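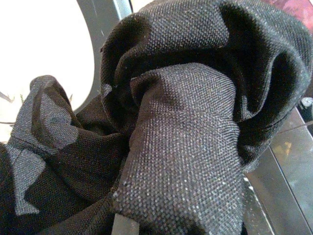

第2章　購入前の計画と予算取り

2019年4月6日改訂

対象：Timolovの双腕機を洗濯まわり（ドラム式への投入、取り出し、かごへの移し）に入れる予定の部署。据付手順は次章。発注がまだの人はこの章を先に。発注済みの人は「設置場所の採寸」から。

2-1　先に決めること

1. 作業をひとつに絞る。「洗濯全般」では見積もりが出ない。投入だけ、取り出しだけ、のように書く。畳みは別工程、別予算。

2. 扱う布の一覧を作る。薄手、厚手、濡れた状態、乾いた状態。裏返しのまま来るものも書く。一覧がないとグリッパの選定が進まず、Vonddaleから必ず差し戻されます。

3. 洗濯機の型番を控える。扉の開く向き、投入口の高さと内径、操作部がタッチ式かボタン式か。買い替え予定があるなら新しい機種のほうで。

4. 誰が止めるかを決める。運転中にすぐ手を出せる人。兼任可、ただし勤務表に載せること。人件費はここで計上。忘れがち。

注：作業の範囲は契約書の別紙に写されます。あとから足すと変更見積。口頭の「ついでに」は残りません。

2-2　見積書の読み方

Vonddale経由の見積書は本体、周辺、据付、保守の順。合計だけ見ない。行ごとに見る。

本体
腕、胴体、制御盤。標準ケーブル込み。延長ケーブルは別行。

周辺
グリッパ、手首カメラ、頭部カメラ、かご、かご置き台。かごは何でもいいと思われがちですが、縁の形で掴みやすさがかなり違う。手持ちのかごを使うなら写真と寸法を見積依頼に添付。

据付
搬入、固定、初回の位置合わせ。床補強は含まない。電源工事も含まない。どちらも建物側の予算になるので、施設担当へは早めに。

保守
Lullentとの別契約。見積書には参考額として載っているだけで、発注しても保守は始まりません。申込書を別に出す。

注意：予備費を20％見ておく。周辺の行がいちばん動く。予備費なしで稟議を通した場合、グリッパを変えただけで再稟議になります。

2-3　グリッパの選定と予備

1. 布の一覧を見ながら指先の形を選ぶ。薄手が多いなら先細、厚手が多いなら幅広。混在なら厚手に合わせて、薄手を試験で確かめる。

2. 指先の表面を選ぶ。滑り止め加工は消耗品あつかい。本体保証の対象外です。

3. 予備を2組、初回発注に入れる。後から単品で頼むと納期が別になる。

4. 糸くず対策。清掃用のブラシと吸引具を周辺の行に足す。安い。が、抜けている見積もりが多い。

5. カメラのレンズ拭きも同じ行でよい。

注：布で手首カメラの視界がふさがるのは通常運転のうちです。不具合として交換を申請しても通りません。頭部カメラとの併用を前提に見積もること。頭部カメラを削って予算を合わせるのは不可。

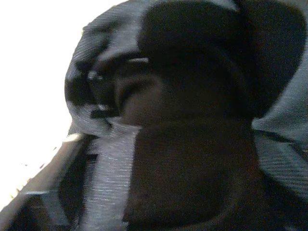

手首カメラを高い解像度のものに替えると、頭部カメラは省けますか。

省けません。解像度を上げても、布がレンズの前に来れば全体の位置は分かりません。差額は予備の指先か照明に回すほうが得です。

2-4　設置場所の採寸

図面ではなく現物で測る。図面の数字で発注して入らなかった例が出ています。

1. 搬入経路。いちばん狭いところで幅90cm。扉の枠、手すり、消火器箱の出っ張りも含めて測る。エレベーターは奥行きも。

2. 洗濯機の前面から後ろの壁まで。166cm必要。扉を全開にした状態で腕の動きを確認するので、扉の出っ張りは別に記録しておく。

3. 床。水平と滑り。排水口の位置。排水口の上に台座は置けない。

4. コンセント。洗濯機と同じ回路に入れない。専用回路がなければ工事費を計上、時期も確認。

5. 照明。窓からの直射が入るとカメラの片側が白く飛びます。ブラインド代。これも周辺の行に。

6. 反射。ステンレスの前面パネル、ガラス扉。映り込みで認識が乱れることがあるため、採寸のときに昼と夜の両方で写真を撮る。撮った写真は採寸表といっしょに提出してくだださい。

注意：採寸表の空欄は「問題なし」とは扱いません。空欄があると受付が止まります。測れない箇所は「測定不可」と書く。

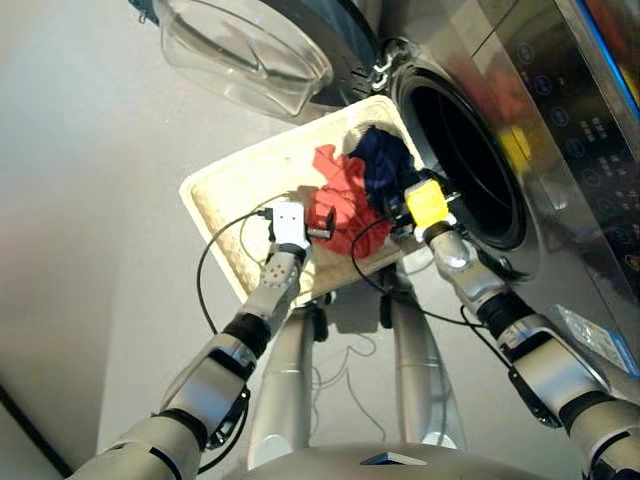 7. かごの置き場所。床置きか台か。床置きは安いが腕を深く下げるので、作業が遅くなることがある。台は固定式を推奨。キャスター付きはロックの有無を見積書に明記してもらう。

8. ケーブルの通り道。腕の外側に出る配線が、かごや扉に引っかからない余裕をとる。足りない長さは延長で買う。現場での継ぎ足しは禁止。

9. 非常停止ボタン。操作する人の立つ位置から手の届くところ。増設するなら据付の行に入れる。

2-5　台数と時期

最初は1台。作業場所が複数あっても1台。動かしてから増やす。まとめ買いの値引きはありますが、布の一覧が固まる前に台数を増やすと指先の選び直しも台数分かかる。

年度予算で買う場合の並び。

1. 布の一覧と採寸表をそろえる。
2. Vonddaleへ見積依頼。
3. 建物側の工事見積を取る。2と同時に出してよい。
4. 稟議。予備費込みの額で。
5. 発注。
6. Lullentへ保守申込。発注と同じ日に出すのが楽。
7. 搬入日の調整。

注：4月は工事業者が埋まる。3が遅れると全部おくれる。本体だけ届いて箱のまま置く場所がない、というのがいちばん困るので、仮置き場も決めておく。

注：リースの場合、指先とかごはリース対象に入りません。消耗品費で別に。

2-6　試験期間の費用

本番前に試験期間をとる。ここを削らない。

・布は実物を使う。新品の見本布では掴みかたが変わる。廃棄予定の衣類を貯めておくと費用ゼロ。
・紺や黒の布を必ず混ぜる。濃い色どうしが重なったときの見え方を確認。
・付け根に穴あき板の金具を使って機器を仮付けする場合、その金具は試験後に正規品へ交換。正規品の代金も最初から計上。
・布を指先に渡す、位置を直す、といった人の手間も時間で記録。人件費の実績になる。
・記録用の保存装置。カメラの映像はすぐ溜まる。本体に付属しません。

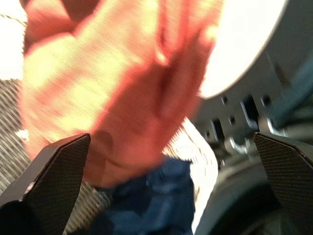

・人が手を入れる作業は、速度を制限した運転でのみ。制限運転の設定は初回据付に含まれています。追加の教育を頼むと有償。受講者の名簿を先に出す。

警告：指先の間に手を入れるときは、止める担当が停止ボタンの位置についていること。担当がいない時間帯は試験をしない。シフトの都合で無人になる時間があるなら、その分だけ試験期間を延ばして予算を組む。

警告：袖口のひも、名札、手袋のほつれ。巻き込みの原因。作業着代も見ておく。

2-7　保守契約の選び方

Lullentの契約は点検のみと、部品込みの二種類。

点検のみ：年間の額は低い。指先、ケーブル、関節カバーは都度購入。社内に交換できる人がいるならこちら。

部品込み：額は上がるが、途中で部品の稟議を回さなくていい。夜間も動かす部署はこちらが無難。

どちらも洗濯機側の故障は対象外。扉のパッキンを指先で傷めた場合も対象外です。洗濯機の保守契約のほうで、ロボットが触れる前提でよいかを先に聞いておく。断られることあり。

Quintanillaの施設で先に入れた部署は、点検のみで始めて途中から部品込みに切り替えました。切り替えは契約更新のときだけ可能。途中解約の精算はなし。

2-8　発注前の確認

・布の一覧、採寸表、写真がそろっている
・見積書に頭部カメラの行がある
・予備の指先が入っている
・建物側の工事の額と時期が書面で出ている
・止める担当が勤務表に載っている
・保守の申込書に印がある
・仮置き場が決まっている

抜けがあれば発注しない。そろったら採寸表の写しを手元に一部残し、原本を見積書といっしょにVonddaleへ送付。据付日の連絡が来てから第3章へ。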